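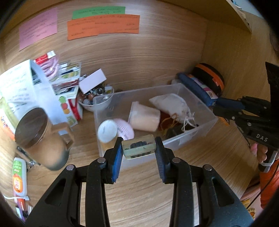 The Dunulier desk pack: everything around the grippers

I get more emails about grippers than about anything else we sell, and nearly all of them ask the same thing: how much for a pair? Fair enough, they're the fun bit. But having helped plenty of people set up a desk for hand-held gripper work (small teams, university groups, one chap in a converted dairy), I can tell you the quote for the pair is the easy part of the budget. The money dribbles away on everything else — pads, cable clips, bins, things to pick up, more pads.

So we put the dull stuff in one box and called it the Dunulier desk pack. It costs £344 plus VAT, it doesn't include the grippers, and I'm rather proud of it.

What you get

Two sets of ribbed finger pads, with the backing film already on
One large clear plastic bin, open at the top
Two shallow bowls for small bits
Cable clips and a shoulder strap to keep the lead out of the way
A bag of spare pivot screws and the right driver for them
A starter bag of assorted objects, hard and soft
A laminated planning card, written by Jurgita Jõgi, who also answers the phone here

Extra pads are £29 a set. Please tell us which gripper you own when you order. The pads are cut to length, and a set that's been trimmed can't come back.

About those pads

I used to tell everyone to buy smooth ones as they're quicker to wipe down. I've changed my mind! For little hard things held right at the fingertips, like the translucent yellowish-green block in the photo at the top, I much prefer ribbed. Small rectangular pieces love to swivel when you only have a bit of them pinched, and I find the ribs a help. Helmut Rathjen, who does our bench testing, still likes smooth pads for card and thin packets, and he'll happily bend your ear about it. If your job is mostly paper goods, ask for him.

Pads wear out. Put a line in your budget for them from the start and don't hide it under "sundries", where your finance people will strike it out by January. I'd order one spare set per gripper for a short project and keep going back for more if it's a long one. They don't mind sitting in a drawer.

Things to pick up

Don't spend a fortune here. A cup on its side, a drawstring pouch, a tub with a lid, some ribbon, a bowl of trinkets, a mug: you probably own most of it already. What you do want is a mix. Soft bags with dangling strings are a different job from blocks, and clear wrapping is different again. Our starter bag leans towards the small and awkward, partly as that's what people forget and partly as it's cheaper to post.

If you'd like a bigger selection, Jaunzems do a mixed crate of 200 pieces that we can add to your order. Delivery on the crate is separate and it comes on its own van, so don't panic when only one parcel turns up.

Planning the desk

A normal desk is fine. I'm fond of one with a back panel and a shelf, as you can stick your notes on the panel and they stay out of the working area. Do leave elbow room, though. Two grippers on one desk means two hands coming in, often from different sides, and a deep bin in the middle eats up more space than you'd think. Put tape on the desk where the bin goes before you buy a second one.

Cables deserve more thought than they get. Run the lead along the forearm and clip it at the elbow and again at the shoulder. Long sleeves are grand but make sure they're not baggy, or the clip slides. The leads in our pack are 2 metres, fine for sitting down and a bit mean if you stand. Longer ones are available, just ask.

What I'd budget for

Start with the grippers, from whoever you like. We stock the Wemow pair but the pack isn't tied to it. Then one desk pack per desk, and I really do mean per desk, as sharing a driver between two desks ends in sulking. After that:

Spare pads for the length of the project
A computer close enough for the lead
Storage for whatever you record, which grows faster than people expect
A paid afternoon for each person to practise before anything counts

That last one gets cut more than any other and I'd fight for it. Kęstutis Toom left it out of his first plan, then rang us a fortnight later to ask if we did training. (We do, half a day, at our place or yours.)

Delivery and returns

We send packs out from Brostico most mornings, and orders in before noon normally go the same day. Unopened packs can come back for a full refund. Opened ones we'll look at case by case — I'm soft about it, Jurgita less so. If a screw or a clip is missing, drop us a line with your order reference and we'll post one.

Ordering for a school or university? Send the purchase order with your delivery contact on it, and please put a room number. Our driver has spent quite enough of his life in reception.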